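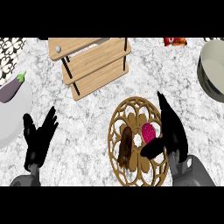
Simulated kitchen counter with two robot arms and a white bowl.

Lirneck Ledger Support
Ticket 1521: Validator node stops at block 600 after upgrade
Status: Resolved
Component: node sync, permissioned network
Handled by: Chae-won Ma

Original report, 8:40 a.m.

Hello, and thank you in advance for looking at this. We run one of the validator nodes on the Paltness settlement network, the shared ledger our little group of credit unions uses to square up with each other at the end of the day. We upgraded our node last night following the October notes. The upgrade finished without any errors, the node came back up, and it began replaying the chain from the start as the notes said it would. It got as far as block 600 and stopped there. It has been sitting on that block for hours now. The log repeats this line every few seconds:

state root mismatch at height 600, retrying from peer

Restarting the service does not help. I have also tried pointing it at a different peer, with the same result. The other members are still settling normally, so we are not holding anybody up yet, but our operations people would very much like to see their own balances before the afternoon cutoff.

Reply from Chae-won, 9:15 a.m.

Good morning, and thanks for such a clear write-up - it saves us both a good deal of back and forth. First, the reassuring part. A mismatch during replay means your node worked out a different result from the one its peers agreed on, and it is refusing to go further until the two match. Your signing key and your members' balances on the network are not affected by that.

Could you please send me three things when you get a moment?

The output of the status command
The genesis file from your config folder (please do not send the key file that sits next to it)
The last 114 lines of the node log

Please leave the old data folder where it is for now, even if you are short on disk space. I'd like to have it to fall back on.

Customer, 9:52 a.m.

All attached. Status says 335 transactions pending, which seemed like a lot to me. The data folder is untouched.

Chae-won, 10:30 a.m.

Thank you, these are just what I needed. The pending transactions are only waiting in line in your local pool, and they should clear once the node catches up, so I wouldn't worry about that number.

I compared your genesis file with the one the Clumton node uses, and they are the same, so I went looking at the fee schedule next. Paltness changed its fee rules at block 600, back when the Kong module was switched on. Your log shows the node loading the Kong module with its default settings and skipping your network's own fee table. The upgrade script moved the table into a new folder, but your config still has the old path in it. I really do wish the module stopped with an error when it can't find that file, and I have passed that along to the developers.

Please try the following:

Stop the node service.
Open the main config file and find the line that starts with fee_table_path.
Change the path to the new rules folder.
Run the config check command. It should report the fee table as loaded.
Delete the replay cache only, and leave the data folder alone.
Start the service again.

Customer, 11:48 a.m.

That did it! It went straight past 600 and is now at block 1521 and climbing. The config check complained about file permissions the first time, but I changed the owner to the node user and it was happy after that.

Chae-won, 12:05 p.m.

Wonderful, I'm so glad to hear it. Good catch on the permissions, too - I have added that to our internal notes for the upgrade. Once the node reaches the current height, please run the status command one more time and check that the state root matches the one on the Paltness members' page. If it does, the old data folder can go.

Customer, 2:20 p.m.

Roots match, pending is down to zero, and operations can see their balances. Please go ahead and close this. Thanks again for all your patience.

Ticket closed by Chae-won Ma, 2:31 p.m.
Cause: outdated fee_table_path after upgrade
Follow-up: request opened for a startup error when the fee table is missing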